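Reviews > Automation > Guides and codes of practice

Vinberg Bench Code for Hand-held Grippers, reviewed

The Vinberg code runs to 34 pages and covers work in which a person operates the gripper by hand to record handling tasks for later use on a robot. I applied it to textiles on a wooden table, with open black fingers and foam-faced pads. Review dated 26/03/2020.

Clause 4: approach and contact

The code asks for an open approach and for contact at an edge or seam, away from metal fittings.

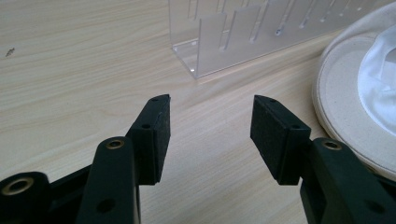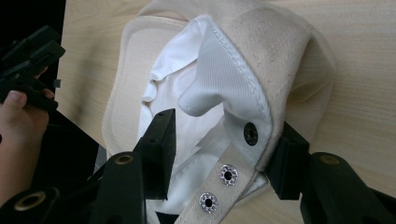

Clause 5: soft goods

This is the weakest part. Snap buttons and grommets get one line, and layered cloth is treated as a single sheet. The older Stalter guide is better on both. The two-operator rule is sound — one calls the grip, the other waits — but no minimum spacing between tools is given.

Clause 7: checks

Pad faces are inspected every 40 grips and pivot screws every 60. The first interval is sensible. The second is too long for plastic arms; I used 26.

Verdict: adequate for rigid items, thin on fabric. Buy it if you have no code at all.

Comments

Nyokabi Makori: Does clause 7 say what counts as a worn pad?

Wafula Mugo: Only "visible lifting at the glued edge". We measure ours.

Kirsty Katene: Agree on spacing. We wrote our own.

Contact Cindmont Reviews | © Cindmont | Back to top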